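Bakos bedroom set, hand-held demonstrations

Summary
Tidying demonstrations recorded with hand-held grippers for the Corkport policy. A person carries out the task directly with the gripper; no arm is present during recording. Maintained by Iida Riihimäki and Pieter Verbeke.

Contents
Release dated 2020-09-22. Nine task labels, eight operators. Labels used most: clear_bed, bin_item, sort_packet. Objects are household goods and food packaging, not standardised between homes.

Views
Gripper-mounted camera, wide lens, both blue finger pads in view.

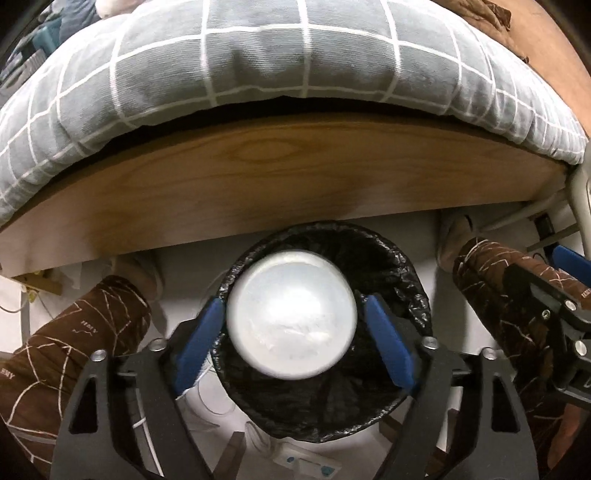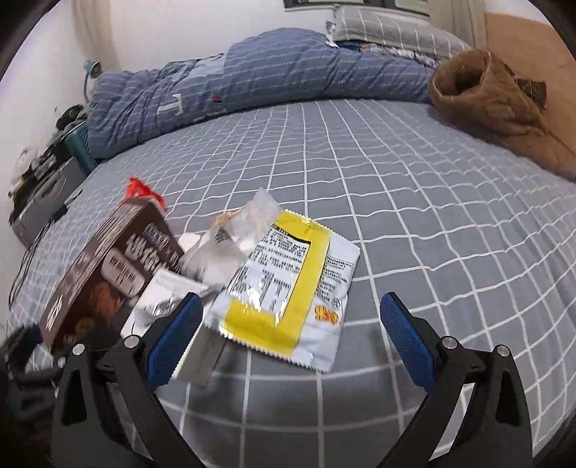
Known issues
Glossy surfaces produce glare, and printed text is often unreadable. Pad width is estimated from the linkage pins and drifts when a pin is hidden. Operators' legs and hands may enter the view; do not mask them before pose recovery, as the tracker was tuned on unmasked video.
Pose tracks for bin_item are less stable than for clear_bed. Re-run with the January calibration file if drift exceeds 8 mm.

Splits
Split by home. Do not split by episode: the same bedding recurs across labels.

Contact
Label errors to Iida Riihimäki, calibration to Pieter Verbeke.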